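Section 4: Setting Up the Kitchen Inventory

Before You Begin

The Mastulow inventory module stores every item in a furnished rental unit as a single record. Each record belongs to one room, and each room belongs to one property. Rooms must be created before items can be entered. If no rooms have been set up for the property, go back to Section 3.

You will need:
A Mastulow account with Editor or Manager rights
The property code, as shown on the Properties screen
The barcode label sheet supplied with the starter pack

CAUTION: Do not enter the same property from two devices at the same time. The second device to sync overwrites the first, and the earlier entries cannot be recovered.

4.1 Creating the Kitchen Room

1. Open the Properties screen and select the property.
2. Tap Add Room.
3. Choose Kitchen from the Room Type list. The standard kitchen template loads with 20 blank item lines.
4. Enter a room name. Names may contain letters, numbers, and spaces. Slashes are not accepted.
5. Tap Save.

NOTE: Properties imported from the older Jaswood format may already contain a room named KITCH1. Rename this room. A second kitchen will split the item totals in the check-out report.

4.2 Choosing a Record Type

Mastulow uses three record types.

Single: one item, one label. Use for appliances, stools, and wall clocks.
Set: several matching items counted together under one label. Use for plates, bowls, and glasses.
Container: a holder and its contents, recorded together. The label goes on the holder. Use for knife blocks, spice racks, and utensil caddies.

The record type cannot be changed after the first sync. To correct a wrong type, delete the record and enter it again.

4.3 Entering a Container Record

1. On the room screen, tap a blank item line.
2. Set Record Type to Container.
3. Enter a short description of the holder, including its color and material.
4. Tap Contents and add one line for each kind of item inside. Enter the quantity on each line.
5. Tap Photo. Stand the holder upright on a plain surface so that the contents can be seen.
6. Scan the barcode label, then attach it to the holder.
7. Tap Save. 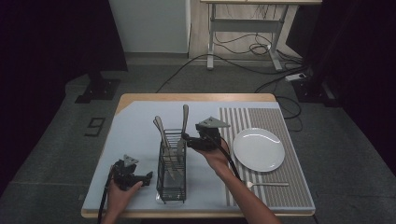
Figure 4-2. Container item: black wire utensil holder with silver cutlery.

Items that are normally kept in a drawer should be entered as a Set, even if they are in a holder on the day of the inventory. The check-out report compares contents by location and will list them as missing if they are later found in the drawer.

NOTE: Labels do not stick well to wire mesh. Use a tie-on tag, or attach the label to a flat part of the holder.

4.4 Syncing the Room

1. Connect the device to Wi-Fi.
2. Tap Sync Room. Leave the app open until the status line reads Complete.
3. Compare the item count on the device with the count on the Properties screen.

If the counts differ, tap Sync Room again. If they still differ, export the log from the Settings menu and send it to Prirbridge support.

4.5 Error Codes

1209: Duplicate label. The barcode is already assigned to another record. Scan a new label.
2077: Room locked. A check-out report is open for this property. Close the report and repeat the sync.

CAUTION: Do not reinstall the app to clear error 2077. Records that have not been synced will be lost.

Continue to Section 5 to enter bathrooms and linen storage.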